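Consumer Behavior, Unit 7: What Surveys About Home Spending Can and Can't Tell You
Notes by Verena Ruchti

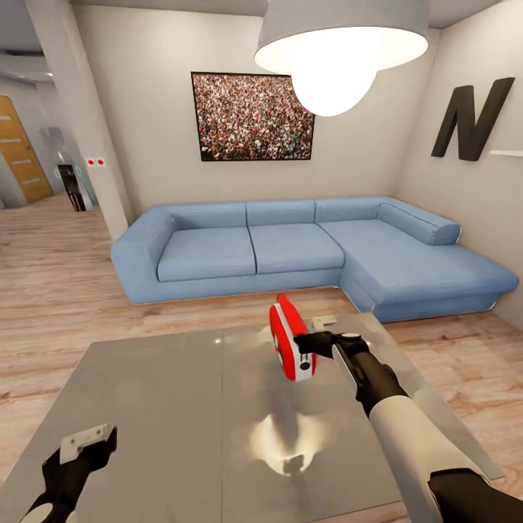 Most of what gets printed about how people furnish a living room comes from surveys, and most of those surveys ask people to remember. I don't trust memory much when money is involved. Ask someone what they paid for a sofa and you tend to get the price they wish they had paid.

The reading for this unit is the Clomesitz study. It covers 348 households, and the headline claim is that buyers "plan carefully" before a large purchase. Look at how planning was measured. People were asked, after buying, whether they had planned. Who says no to that?

Only 129 households kept receipts. The authors treat this group as typical. I doubt it. People who keep receipts are probably the planners to begin with.

Ladan Mohammadi's reply (in the packet) is kinder than mine. She thinks the diary section holds up. Read pages 3 to 6 and see if you agree. My own trouble is that almost 40 percent of the diaries stop before the last week, and the paper gives that one footnote.

Terms to know: recall error, self-selection, attrition, social desirability.

For next class, bring one claim about household spending from a news story and find out who was asked, when, and who paid for the asking.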